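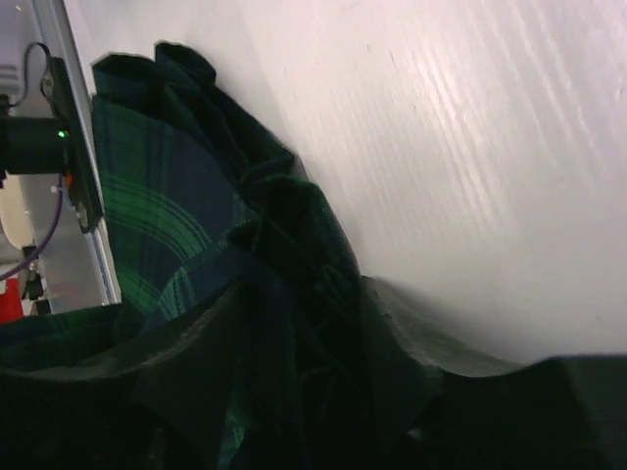
*Wrist camera, plaid cloth bunched against the tabletop.*

Notes on the cloth demos, 17 Jul 2018.

The dataset stands at 185 teleoperated episodes. The target is 200 before I retrain, so one more session should do it. Xiuying Duan drives most of them now. My own demos are slower and have more pauses in them, and the policy copies pauses faithfully.

The wrist view is the weak input. Once the cloth is close to the gripper, dark green and navy collapse into the same few pixel values, and the folds go nearly black. The thin bright green lines are the only texture worth tracking. I raised the exposure one step in June and lost detail on the white table in exchange. I put it back.

Grasping a corner from a pile is still where most of the operator's time goes. The routine we settled on:

1. Find any edge with one arm and lift.
2. Pinch a top corner with the other arm.
3. Regrasp with the first arm at the opposite corner.
4. Hold with the lower hem on the table, then start the fold. 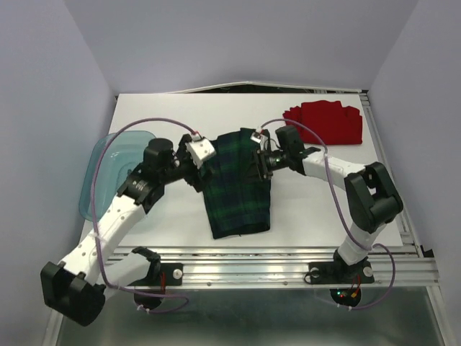

*Both upper corners held, hem on the table. Fixed camera.*

Step 4 matters for labeling. I cut each episode into segments at the two-corner hold, because it is easy to find from the fixed camera and both operators reach it the same way. Shiyu Wan wanted the cut at first contact. We tried that on a small batch and our labels disagreed too often to use.

Episode 101 is excluded. The leader arm clock drifted and the joint stream ran behind the video - the fix is in the Fliten logger, and older files need the offset applied by hand.

Next is the same routine on the red cloth, with the exposure left alone.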